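Zugriegel einer Hammondorgel reinigen und die Kontakte prüfen

Stand: 05.06.2023

Die Anleitung gilt für elektromechanische Konsolen mit zwei Manualen und je zwei Zugriegelsätzen pro Manual. Vorausgesetzt werden Grundkenntnisse im Umgang mit netzbetriebenen Geräten, ein Multimeter und ein freier Arbeitstag.

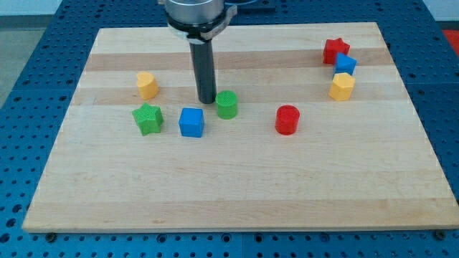 Kratzende oder aussetzende Zugriegel gehören zu den häufigsten Fehlern an Instrumenten, die lange gestanden haben. Ursache ist fast immer eine Oxidschicht auf den Sammelschienen oder verharztes Fett an den Schleifern. Defekte Widerstandsdrähte sind seltener, müssen aber ausgeschlossen werden, bevor man die Baugruppe ausbaut.

Benötigtes Material

Schraubendreher Schlitz und Kreuz, magnetisch
Multimeter mit Widerstandsmessung und akustischem Durchgangsprüfer
Isopropanol, mindestens 99 Prozent
Kontaktfett für bewegte Kontakte, silikonfrei
Fusselfreie Tücher, Wattestäbchen mit Holzstiel
Weicher Pinsel, Breite 8 mm
Malerkrepp und wasserfester Stift

Kontaktspray aus der Dose ist ungeeignet. Es löst das alte Fett an und schwemmt den Schmutz in Bereiche, die später nur durch vollständige Zerlegung erreichbar sind. Dasselbe gilt für sogenannte Kombisprays mit Schmieranteil. Im Forum der Orgelwerkstatt Posberg ist ein Fall dokumentiert, bei dem nach einer solchen Behandlung alle Riegel des unteren Manuals klemmten.

1. Fehler eingrenzen

Instrument starten und warmlaufen lassen. Vibrato, Percussion und Hall ausschalten, Schwellpedal auf halbe Stellung. Eine Taste in der Mitte des oberen Manuals halten und jeden Riegel einzeln langsam von 0 bis 8 ziehen. Jede Stufe muss als Lautstärkesprung hörbar sein. Auffällige Riegel mit Fußlage und Stufe notieren.

Anschließend dieselbe Prüfung mit drei weiteren Tasten wiederholen. Fehlt der Ton nur bei einer Taste, liegt der Fehler im Manual und nicht am Zugriegel. Fehlt er bei allen Tasten auf derselben Stufe, ist der Riegel oder die zugehörige Schiene betroffen.

Bei Konsolen mit Presets muss der Zugriegelsatz über die entsprechende Umschalttaste angewählt sein. Ein verschmutzter Presetkontakt erzeugt ein ähnliches Fehlerbild. Zur Unterscheidung auf den zweiten Zugriegelsatz wechseln: Verschwindet der Fehler, kommen der erste Satz oder dessen Umschaltkontakt in Frage.

2. Instrument spannungsfrei schalten

Orgel ausschalten, Netzstecker ziehen, bei externem Leslie auch dessen Stecker. Die Siebkondensatoren im Röhrenverstärker führen nach dem Ausschalten noch Spannung. Wer dort nicht arbeitet, wartet mindestens 15 Minuten und lässt den Verstärker unberührt. Wer dort arbeiten muss, entlädt die Kondensatoren über einen geeigneten Widerstand und misst nach. Ohne entsprechende Ausbildung gehört dieser Teil in eine Fachwerkstatt.

3. Zugriegelleiste freilegen

Deckel und Notenpult abnehmen. Die Befestigung der Leiste unterscheidet sich je nach Baujahr; vor dem Lösen der Schrauben die Serviceunterlagen des eigenen Modells heranziehen. Schrauben unterschiedlicher Länge getrennt ablegen und beschriften. Eine zu lange Schraube an der falschen Stelle kann auf die Verdrahtung drücken.

Alle Leitungen vor dem Lösen mit Krepp markieren und fotografieren. Die Farbcodierung allein reicht nicht aus, sie ist an alten Instrumenten oft verblasst oder durch frühere Reparaturen verändert. Gelötete Verbindungen bleiben nach Möglichkeit bestehen. Meist lässt sich die Baugruppe so weit anheben, dass die Schleifer von unten zugänglich sind.

4. Durchgang messen

Multimeter an die Zuleitung des Riegels und nacheinander an die einzelnen Sammelschienen anschließen. Riegel langsam durchziehen. Der Messwert muss beim Erreichen jeder Stufe stabil anliegen und darf bei leichtem seitlichem Druck nicht springen. Springt er, ist der Kontakt verschmutzt oder der Schleifer hat zu wenig Federkraft.

Ein dauerhaft offener Kreis über alle Stufen deutet auf eine gebrochene Zuleitung hin. Bruchstellen finden sich bevorzugt kurz hinter der Lötfahne — also dort, wo der Draht bei jeder Bewegung des Riegels mitgeht.

5. Reinigen

Losen Staub mit dem Pinsel entfernen, dabei mit dem Staubsauger in geringem Abstand absaugen. Wattestäbchen mit Isopropanol befeuchten, nicht tränken, und die Schienen in Längsrichtung abwischen. Stäbchen wechseln, sobald es sich grau färbt. Den Vorgang wiederholen, bis kein Abrieb mehr sichtbar ist.

Schleifpapier, Glasfaserstift und Stahlwolle dürfen nicht verwendet werden. Sie beschädigen die Kontaktoberfläche, und leitfähige Fasern in der Baugruppe verursachen Kurzschlüsse.

Nach dem Abtrocknen eine sehr dünne Schicht Kontaktfett auftragen. Den Riegel danach zwanzigmal über den vollen Weg bewegen und überschüssiges Fett abnehmen.

6. Zusammenbau und Funktionstest

Messung aus Schritt 4 wiederholen. Erst wenn alle Stufen stabil sind, die Leiste wieder einsetzen. Schrauben zunächst nur ansetzen, den freien Lauf sämtlicher Riegel prüfen, dann über Kreuz anziehen. Klemmt ein Riegel nach dem Anziehen, sitzt die Leiste unter Spannung.

Instrument anschließen und den Test aus Schritt 1 vollständig durchführen. Ein leises Knacken beim Stufenwechsel ist bauartbedingt — kurze Unterbrechungen zwischen zwei Schienen gehören zur Konstruktion und lassen sich durch Reinigung nicht beseitigen.

Wartungsintervall

Bei regelmäßigem Spiel genügt es, alle Riegel einmal im Monat mehrfach durchzuziehen. Instrumente in feuchten Räumen sollten jährlich geprüft werden, am besten im August vor Beginn der Heizperiode.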